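CLERNLEY COUNTY HOLDING FACILITY
Monthly safety walk-through, intake and B wing
Date: 11/10/2024
Done by: Samuele Greco, shift lead
Copy to: Wasirstead office

INTAKE

Sally port doors, interlock — OK. Outer door slow to close. Same as last time.

Metal detector, walk-through — OK. Tested with the test piece, head, waist and ankle.

Hand wands — one OK, one dead. Batteries swapped, still dead. Needs replacing, don't just put it back in the drawer please.

Restraint bench, bolts — OK.

Booking camera and prints station — OK. Screen wobbles on its arm.

Panic button, intake desk — OK, control answered right away.

Property room — FAIL. Log says locker 195 empty, locker not empty. Tag in there has no booking number on it, just initials. Night shift to sort out before next release. Also door was propped with a chair when I got there. Chair removed.

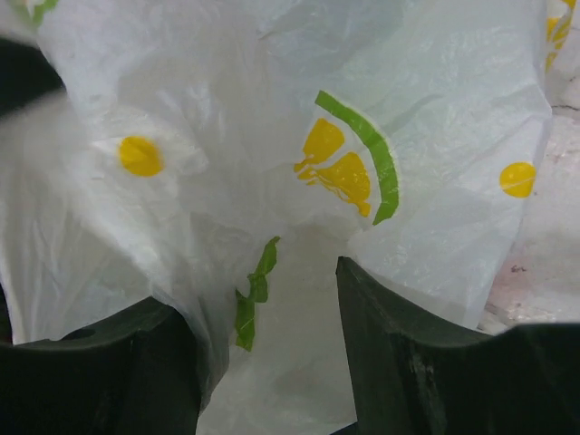 Property bags need to be sealed and signed by both officers, one signature is not enough. I pulled a few at random and found the second line blank on most of them. Talked to the shift, they say the second officer gets called off to the door. Understood but it still has to get signed.

Evidence drop safe — OK. Key log complete back to February.

B WING

Cell doors, manual override — OK except B-2. Key sticks, had to jiggle it. Work order 549 opened with Gatti, marked urgent. Keep B-2 out of use untill it's fixed.

Food slots — OK.

Ligature points — vent cover in the shower lifting at one corner. Screws are the wrong type, should be tamper proof. Added to same work order.

Intercoms — OK. Volume low at the far end, can hear but only just.

Cameras — OK live. Playback not checked, no login. Who has the Trolska login now??

Suicide watch logs — FAIL. Gaps on two sheets. Times look filled in all at once, same pen, same neat spacing. Passing this one up separately.

FIRE AND MEDICAL

Extinguishers — all charged, tags current.

Exit signs — OK. Back stairs one flickering.

Smoke evac fan — not run, cells occupied. Reschedule.

AED — OK, pads in date.

First aid kit, intake — no tourniquet. Reorder. Gloves down to one box of 300, all size small, so reorder those too.

Cut-down tool — in place, seal good. New hires could not tell me where it is. Show them this week.

FOLLOW UP

Wand, B-2 lock, shower vent, locker — all open.
Watch logs — with the lieutenant.
Smoke fan — need a time when B wing can be moved over to A, proabably early morning. Call me before you pick one.

S. Greco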